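Looking after your gemstones at home

I love a proper jewellery-cleaning evening, and you need so little for it! A bowl of lukewarm water, a drop of mild washing-up liquid and a soft baby toothbrush will do for diamonds, sapphires and rubies. Soak for 3 minutes, brush gently behind the stone (that's where the hand cream hides), rinse in a second bowl and dry on a lint-free cloth. Never over an open plughole!

Opals, pearls and turquoise are fussier. Wipe them with a barely damp cloth and leave it at that. Emeralds are often oiled, so keep them well away from hot water and ultrasonic machines.

Store each piece in its own pouch, as a diamond will happily scratch everything else in the box. My Plarnton market pouches came in a pack of 50, and I've used nearly all of them.

Check the claws every April. If one snags on a woolly jumper, take the ring to a jeweller before you wear it again.

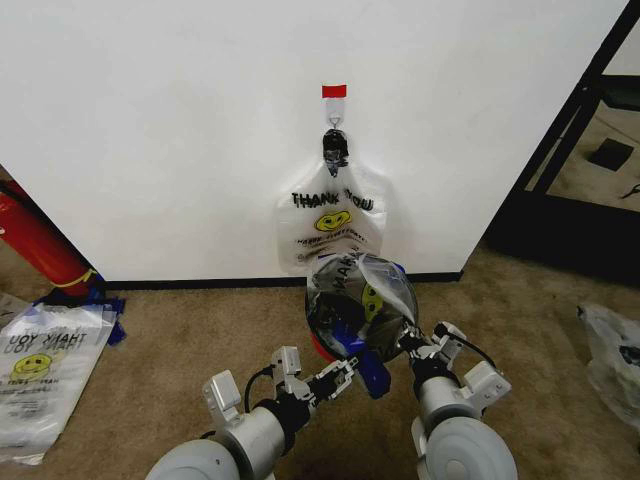 A carrier bag on an adhesive hook.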